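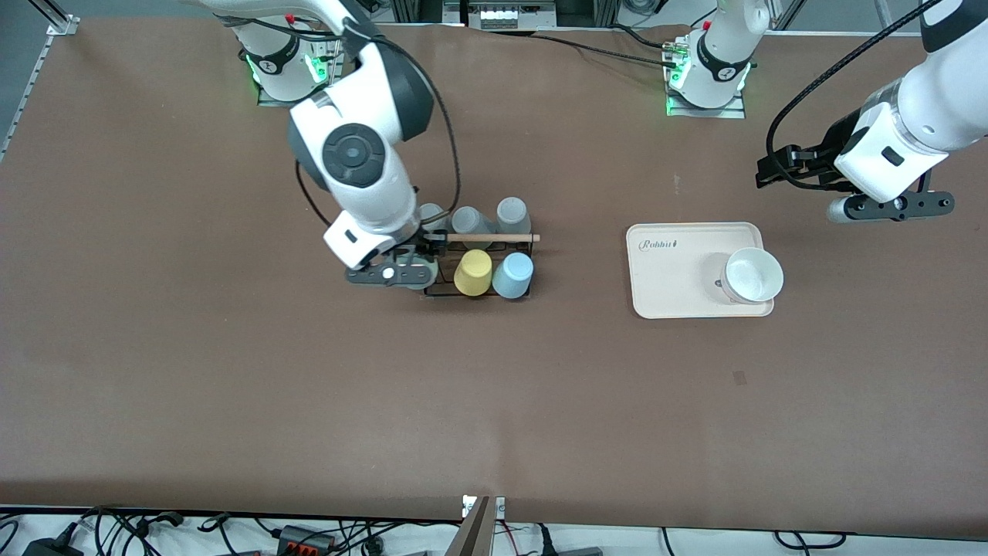
Looking after cups, racks and trays in a small kitchen

1 June 2025

I moved to Arnley with two suitcases and one box of cups, and the kitchen I got was so narrow that two people could not pass in it. I have learned to keep it in order mostly by mistakes. These tips are the ones I still use. Some of them my neighbour Verna Boateng gave me, and she has a much smaller kitchen than I do and never seems to be looking for anything.

Drying cups upside down

A wire rack is better than a cloth for cups. On a cloth the air inside the cup cannot get out, and after one night there is a ring of water on the rim and a smell like an old cellar. On wires the air goes in from below. If you have only a cloth, put two wooden spoons under it, side by side, and stand the cups over the handles.

Shake each cup once over the sink before it goes on the rack. It sounds too simple to write down, but it takes away half of the drying time in my kitchen.

Do not put a cup inside another cup while they are still warm from the water. I had two glasses stuck together for most of one October. In the end I filled the inner one with cold water and stood the outer one in warm water, and after a few minutes they came apart with a gentle turn. Do not use boiling water for this, and never pull hard.

For tall mugs with a narrow bottom, place them at the corners of the rack, where there is usually a thicker wire. In the middle they lean on each other and the handles chip.

Cleaning the rack itself

People wash what goes on the rack and forget the rack. Once a fortnight I take mine off the worktop and look underneath. The places where the wires cross collect a white crust if your water is hard, as it is here in Arnley.

Mix equal parts white vinegar and warm water in the washing-up bowl. Lay the rack in it for 20 minutes, turn it over, and leave it the same time again. An old toothbrush does the crossings. Rinse well and dry it with a towel, including the feet. If the coating is broken somewhere, keep the vinegar time short, as the bare metal will start to rust quickly.

Small rust spots on the feet can be rubbed away with a piece of crumpled kitchen foil dipped in water. Afterwards I put a drop of clear nail varnish on the place. It lasts a few months and then you do it again.

The rubber caps on the feet get lost. A short piece of clear plastic tube from the hardware shop, cut with scissors and pushed on, is a good replacement. Take one of your wires to the shop to measure it. I did not, and I came home with a tube that would fit a garden hose.

Stains in cups

Tea stains come off with bicarbonate of soda on a damp cloth. Make a paste, rub in circles, wait five minutes, rinse. For coffee I use the same paste but leave it longer.

Do not use the rough side of the sponge inside a glazed cup. The small scratches hold the next stain, and then you need to scrub more, and so it goes on until the cup is grey inside for ever.

For cups with a gold or silver line, only soft cloth and washing-up liquid. Verna has a set from her aunt, the name Brasano is printed under each one, and she washes them in a plastic bowl so they cannot knock against the metal sink.

Trays

I was against trays for a long time -- I thought they were for hotels. Now I have three. A tray makes a group of loose things into one thing, and you can lift it all in one movement when you want to wipe the worktop. Oil, salt and vinegar live on one of mine. The second has the breakfast bowls. The third stays free, and I carry it to the table and back.

Choose a tray with a low edge. A high edge looks safer but you cannot get a cloth into the corner, and crumbs stay there until they become part of the tray.

If your bowls slide when you carry them, cut a piece of the rubbery net that is sold for under carpets. Wash it in the sink and hang it over the tap.

A light-coloured tray shows every drop of turmeric. Wipe it at once with washing-up liquid, and put it in a sunny window for an afternoon if some yellow stays. The sun does this work very well and it costs nothing.

The worktop

My worktop is wood, and it had many dark rings when I came. Jalen Van Dusen, who repairs furniture near the station, looked at it and told me to stop buying sprays. He sanded a little corner for me with 185 strokes (he is a man who counts) and then said, now you do the rest. I did the rest over one long weekend.

What he taught me, in short:

- Sand only along the grain, first with medium paper and then with fine.
- Wipe with a barely damp cloth and let it dry overnight before you oil.
- Put the oil on thin. If it looks shiny after half an hour, there is too much, and you must rub it off.
- Give it 4 thin coats in the beginning, one per day. After that, one coat every season.
- Lay oily cloths flat outside to dry before you throw them away. In a ball they can heat up and catch fire by themselves.

The last point I take very seriously.

For a new ring from a hot cup, try first a little mayonnaise, left on for an hour under a piece of kitchen paper. I did not believe in it. It worked on two rings from three, and the third one I sanded.

Where to put things

Draw your kitchen on paper and mark where your feet go when you make tea. In my first drawing I walked four times across the room for one cup. I moved the rack next to the kettle and the spoons into a jar behind it, and now I do not walk at all.

Keep the space in front of the rack clear. You need a place to put down the cup which you have just taken, and if there is no place, you will put it on top of the bread.

Heavy bowls should be stored between knee and chest height. I keep only light things above my head, mainly the sieve and the cake tins.

A question from a reader

Someone asked me after the last page if a Hollska folding rack is good for a caravan. I have not had one so I cannot say. In general a folding rack is fine for a few cups, but check that the hinge has a lock -- without it, the rack can close slowly under the weight of plates.

If you have a better way with hard water, please write to me. I have almost finished the big bottle of vinegar and the kitchen smells like a chip shop.

Related items

Getting candle wax out of a tablecloth
How to sharpen kitchen scissors at home
The Ambrose bread bin: one year later
Storing onions through the winter
Quiet hinges for old cupboard doors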